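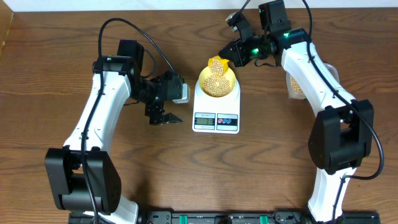 The pouring task, or how I came to care about grams

I promised in my last post that I would write something about the autumn challenge, and then September ran away with me, so apologies to the two or three of you who asked. The kettle is on and I have the evening to myself, so let's see how far I get.

For anyone new, I help out with the robotics club in Tovden. I say help out, but I joined as a complete beginner a couple of years ago and mostly I'm still one, only now I have a key. We have a pair of arms that share a table, and every autumn we enter the Nic Giolla Challenge, which sounds very grand and takes place in a sports hall in Raten with terrible sandwiches. Each year there's a new task and each year we read the rules and say oh, that's easy.

This year's task is pouring. The arm holds a cup of dried pulses and tips them into a bowl on a kitchen scale, and you're given a target weight on the day. You get points for how close you finish and you lose a great many for anything that lands on the table. Thirty grams was the first target we set ourselves, and the first time I saw 31 come up on the little display I did a small dance by the radiator. One gram over! I have been further out than that making porridge.

The trouble with pulses is that they don't pour like water. They sit there in the cup while you tip it, and tip it a bit more, and nothing moves at all, and then a whole shelf of them gives way together. A grown-up does something clever with the wrist, a sort of tiny shiver, and the flow starts and stops when you want it to. Try it at home with a mug, it's quite hard to say what your hand is doing. Alistair Cairns wrote the first version of our pouring program and it had no shiver in it, just a slow, stately tilt, like a butler with a decanter. It was lovely to watch and it dumped the lot nearly every time.

Bahman Nazari then spent most of a week on what he calls the jiggle. You tilt until the first few drop, ease back a touch, and rock the cup gently from there. He had to find out how far to ease back, and there was no way to do that except pouring, reading the scale, writing it down, scooping everything up and pouring again. I did a good share of the scooping. I can report that dried pulses will travel under a skirting board if there is any gap at all, and that I found one in my coat pocket on the bus.

I should mention the great bag mystery too, which took up far more of our time than it deserved. Our new bag says 1,000 grams on the front. We weighed the contents in batches and the total came to 1,022, so for an entire evening we believed the scale was reading heavy. We borrowed a proper 500 gram weight from the school and it came up as 500 on the nose. So either the shop had been generous or one of us had put a scoop in twice, and as I was the one holding the scoop I have kept rather quiet about it since.

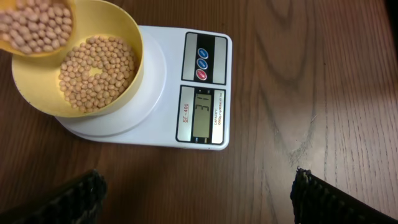
The close view from the wrist has been the biggest help of anything we've tried. From across the table you get the whole business, both arms and the cable loops and so on, but you can't really judge how far along the lip the pile has crept. From down near the bowl you can. Alistair wanted to use it to read the digits as well, and we've argued about that, in a friendly way, for longer than I'd like to admit. The screen comes out sideways and rather faint from that angle, and I don't fancy trusting the whole challenge to whether the lights in a sports hall are kind to us. Bahman thinks we should learn the shape of the heap and leave the digits alone. I think we should do both and average them, but I've noticed nobody asks me.

We've also been keeping every attempt, good or dreadful, in one long shared sheet. It reached 1,160 rows before I wrote this. Some of the notes in it are useful ("started late, tilt too small") and some are mine ("oh no"). If you sort it by date you can see the misses getting smaller, apart from one awful patch in the middle when we changed cups and forgot to tell the program.

The other thing to sort out is the spare arm, as I keep calling it, to everyone's annoyance. The rules allow two, and the Nastar team apparently use their second one to steady the bowl. We tried that for an afternoon and leaning on the bowl did interesting things to the reading, as you might imagine. For now it waits with its fingers open while the other one pours, and I find I'm rather fond of it.

Next up is stopping early. There's always a little that's already on its way down when the cup tips back, so you have to finish before you've finished, if that makes sense. Bahman has a formula. I have a dustpan.

If you're near Tovden and fancy having a go, we're there from seven in the evening, up the side stairs, and please bring biscuits, as Alistair has eaten ours.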